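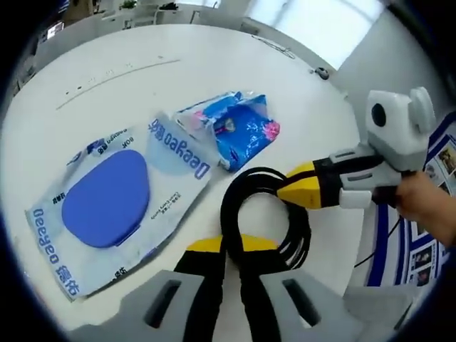

Wet wipes and a coiled cable on the white table, with the hand-held grippers

Week 4 handout: looking at the Destach hand gripper kit
Notes by Aroha Hinds, January 19, 2020

Right, so last time we talked about arms and how long it takes to teach them anything. This week it's the other end of the budget – a gripper you hold yourself, with a camera on top, that records what you do while you do it. The Destach kit is the one I've been asked to review for the department, so you're getting my review as a lecture. Lucky you!

What you pay for: two grippers, the cables, a carry case and 12 months of the Jivside upload service. It's 352 pounds a month to hire, and there's a minimum term I'm still arguing over with Gayan Herath at their Trarbridge office. Please read the hire terms (pages 2 and 3 of the pack) before you fall in love with it.

What I like. You can pick it up and be doing something useful in 20 minutes, and I'm not a patient person. The yellow on the fingers is a lovely touch, as you can find the tips in your footage at a glance. Soft packets are where I'd start you off. A plastic wrapper creases and shifts and catches the light, so it's a far better test than a wooden block, and you'll learn more about your own grip in one afternoon of wipes than from my slides. 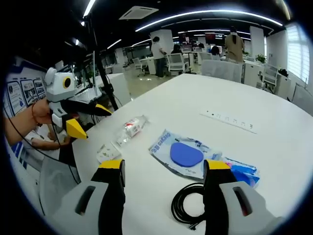 What I like less is the cable. It wants to be exactly where your elbow is, and if you have two people at one table you need to agree who goes which side before you start. Tegan Henare and I did a full set of 207 clips in November and I'd say our worst ones were all cable trouble – snagged, dragged, or one of us stopping to untangle. Destach say a longer lead is coming. I asked when and got a very nice email back.

The upload page is fine. Slow after lunch. Name your clips properly or you will hate yourself later.

For the seminar, please bring:
- one page on whether you'd hire or buy, with your sums shown
- a household item in soft packaging (unopened, please)
- one question for Ghazala Bugti, who is running the session with me

Elsie Fairweather has the booking sheet for the kit. Two to a slot.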